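Patching and Repainting a Section of Plaster Wall
Posted 30 May 2020 by Réka Halász
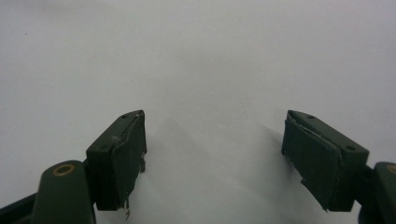
A smooth, pale surface with no visible marks.

This page covers repairs to interior plaster where the damage is shallow: hairline cracks, nail holes, and dents up to the depth of the finish coat. Loose or hollow-sounding plaster is a separate job. Tap the area with a knuckle first. If the sound changes from solid to drummy, stop and go to the page on re-anchoring.

Materials

Setting-type joint compound, the slow grade
Premixed finishing compound
Fiberglass mesh tape, for cracks only
Fument primer or any other stain-blocking primer
Sandpaper, 100 grit and a finer sheet
Six-inch and ten-inch taping knives
A work light that can be set on the floor

Preparing the damage

Cracks have to be opened before they are filled. Run the corner of a scraper along the crack at a shallow angle until it is a V wide enough to take compound. Continue two inches past the point where the crack seems to end. Vacuum out the dust and wipe the V with a damp sponge. Old plaster is thirsty, and compound applied over dusty plaster will lift when it is sanded.

For nail holes, press the rim inward with the handle of the knife. A raised rim will show through any number of coats.

Filling

1. Mix the setting compound to the thickness of peanut butter. Mix only what you can use before it stiffens. Adding water to a batch that has begun to set ruins it.
2. Press compound into the V with the six-inch knife, working across the crack, then strike off flush.
3. Bed the mesh tape over the filled crack and cover with a thin coat. Let it set hard.
4. Switch to the ten-inch knife and premixed compound. Feather six inches to each side.
5. Apply one more coat, wider than the last. Let it dry overnight. In an unheated room in December, allow two nights.

Do not sand between steps 2 and 3. Knock off ridges with the edge of the knife.

Sanding and checking

Start with the 100 grit on a block and finish with the finer sheet. Set the work light on the floor close to the wall and point it upward. Ridges and low spots cast shadows at this angle that overhead light hides. Mark them lightly in pencil - ink will bleed through the paint - and touch up.

Priming and painting

Prime the whole repair plus a hand's width beyond it. Bare compound absorbs paint faster than the surrounding wall and dries to a dull patch, known as flashing. Two coats of wall paint usually follow. With flat paint a local touch-up may pass. With eggshell or anything shinier, paint corner to corner.

Gleice Aguiar wrote in to ask whether leftover setting compound can be kept. The dry powder can, in a sealed bucket. Mixed compound cannot. Scrape it into the trash before it hardens, and keep it out of the sink.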